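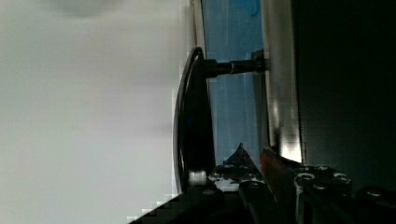 5/21/25

Sourdough starter log, Hundetby flour against Barard. Fourth round.

Fed both jars at 7:40 this morning, 40 g starter, 40 g water, 40 g flour. The Hundetby jar doubled in just under 6 hours. Barard was slower and still had a flat top when I left for lunch. Smell on both is fine — Barard a bit sharper, closer to the batch we had in March before I changed the water.

Loaf weights are off again. Target was 192 g per test loaf and two of the Halliday tins came in low. I think I scraped the bowl badly. Ataahua Partington wants the small tins dropped altogether and everything baked free-form. I'd like one more round in tins first so the heights can be compared with the old sheet.

Crumb on the Hundetby loaf is even, a little tight near the base. Barard not cut yet, leave it until tomorrow.

To do: order more Bolska rye, relabel the jars (the tape is peeling), write up the rise times.

Reading time: 1 min

Recent entries
Rye starter, third round
Water change notes
Tin sizes and loaf height

Contact the test kitchen | © 2025 | Back to top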